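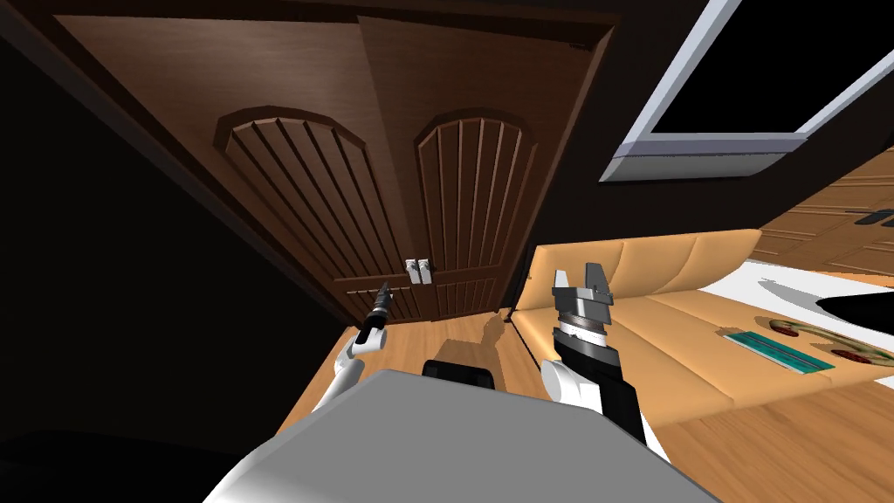 Fish stew for a crowd, stock question

Posted in: Cooking for numbers

brackenpot
I'm doing a fish stew for the Stemcombe harbour supper in February and I'd like to settle the stock now. Last time I made it with bought concentrate and it tasted of salt and not much else. The fishmonger will give me bones and heads for nothing if I ask in advance. My plan is to make the stock 2 days before, chill it, and add the fish on the night. Does fish stock hold that long when you make it in bulk? I can get hold of two big pans and I have the use of the hall kitchen from noon.

tidewrack
Two days is fine if you get it cold quickly. That's the hard part with big pans. A full stockpot will stay warm in the middle for hours even in a fridge. Split it into shallow trays or stand the pan in a sink of ice and keep stirring. Don't put a lid on until it's cold.

Mrs_Ladle
I wouldn't make it in advance at all. Fish stock takes half an hour. You have the kitchen from noon and presumably nobody eats before seven, so make it that afternoon and save yourself the fridge space. It also tastes better.

brackenpot
I did think of that, but the hall has four rings and one of them is useless. If two are taken up with stock I can't get the potatoes and onions going.

Mrs_Ladle
Half an hour of stock, then strain it, then the same rings are free. I've done it on less.

northquay
How many are you feeding? It changes the answer.

brackenpot
163 tickets sold so far, and the hall holds 200. I'm working on a full house.

northquay
Then I'm with tidewrack. Make it ahead and freeze it if you can. At that number you don't want to be straining bones with people coming through the door. My method, for what it's worth:

Rinse the bones and take the gills out of the heads. Gills make it bitter.

Soften onion, celery and fennel in a little oil without colouring them.

Add the bones and cold water, bring up slowly and skim.

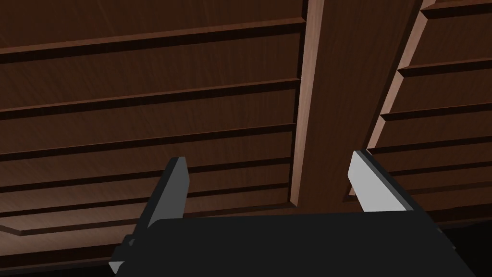 Simmer for 25 minutes, no longer, then strain through a fine sieve and cool as above.

White fish only. No mackerel, no salmon.

saltandbarley
Agree with all that apart from the salmon. Salmon heads are fine in a stew with tomato in it. They're only a problem if you want a clear stock.

northquay
It goes oily and it takes over. I've tried it.

saltandbarley
So have I, and people came back for more. Skim it once it's cold and the fat lifts straight off.

tidewrack
Can we leave salmon for another thread? The bigger risk is the fish itself. Put it in too early and you'll be serving flakes. I cut the pieces large and put them in 4 minutes before serving, with the heat off and the lid on.

brackenpot
Is that enough for cod?

tidewrack
For chunks in a smaller pan, yes. In a really big pan do it in batches and check a piece in the middle. If it isn't cooked through, put the heat back on low.
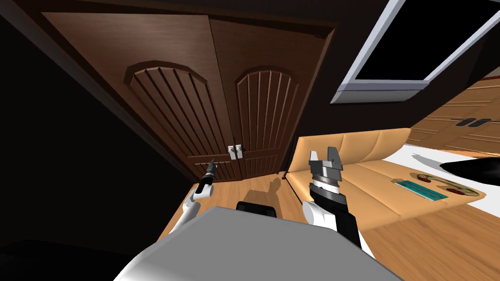

The other thing I'd say is keep the mussels separate. Steam them on their own, throw out any that stay shut, and put a few on top of each bowl. If you tip them into the pan you can't tell which ones never opened.

Mrs_Ladle
On that we agree. I'd also salt at the very end. Mussel liquor is salty enough to spoil a pan if you've already seasoned it.

brackenpot
Thanks, all. I'll make the stock ahead with white fish bones and freeze it in tubs, and the mussels will be done separately. Mrs_Ladle, I'll try your way at home where it's only six of us.

Mrs_Ladle
Suit yourself. Get it out of the freezer the day before, it takes longer to thaw than you'd think.

saltandbarley
What bread are you having with it?

brackenpot
Rolls from the bakery, cut and buttered. I haven't ordered them yet.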